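Sendstead adds a two-arm bench kit to its hire list

Sendstead has put its two-arm bench kit, the Mekbridge, on the hire list from August. Until now it could only be bought outright, and the smaller firms who asked about it last year mostly went away again when they saw the price. The hire term starts at 90 days and can be extended a month at a time.

The kit is aimed at places that handle a lot of different small goods in short runs: returns desks, repair counters, sample rooms, people who make up gift packs. It comes as a pair of arms on a single base, a gripper for each arm, a sensor unit at each wrist and a controller that sits under the bench. Customers supply their own table. Sendstead asks for a plain top in a light colour, fixed so that it can't be nudged, with clear floor in front for the base.

Rokeya Sikder, who looks after hire customers at Sendstead, has been running the set-up days. She asks people to bring the things they really work with and leaves the arms to deal with them in whatever order they are put down. Bagged goods are the usual sticking point. Clear plastic shines under strip lights and changes shape when it is touched, so most of the first day goes on those.

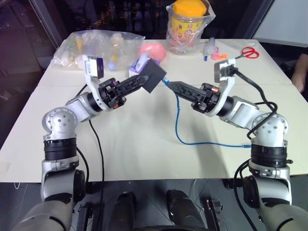
Both arms at work over the table, with a dark grey foam block held in the left gripper.

The grippers are the part that has changed most from the version sold last year. The fingers now have an open lattice pattern and give a little when they close, which helps with soft items and anything with rounded sides. Foam, small cartons and capped jars were all handled well in Sendstead's own trials. Thin flat things such as a single sheet of card are still poor, and the company says so in the hire sheet. A flat-edge finger set is promised but has no date yet.

Teaching is done by hand. The operator moves the arms through the job using a pair of handles, and the controller stores each run. Sendstead reckons a simple pick and place job needs roughly 247 runs before it can be left to work with someone nearby. Jobs where one arm holds and the other does something take longer, and the firm would not give us a number for those.

Training and software are handled by Senduvum, the sister company, and are included in the price. That covers seven hours with an engineer on site and phone support on working days. Extra site time is charged separately. Customers who already have the older controller can keep it, but they will need the new wrist cables, and these have to be ordered with the kit.

Hire is £1,474 a month before VAT, with delivery on top. Wear to the gripper fingers is covered. Damage to the wrist units is not, so it is worth checking that your own insurance will take them on.

Readers in the north can see the kit running at the Wickramasinghe showroom, by appointment, between 10am and 4pm. Bring a box of your own goods if you can. Bookings go through the Sendstead hire desk, and the full hire sheet can be had from the same place.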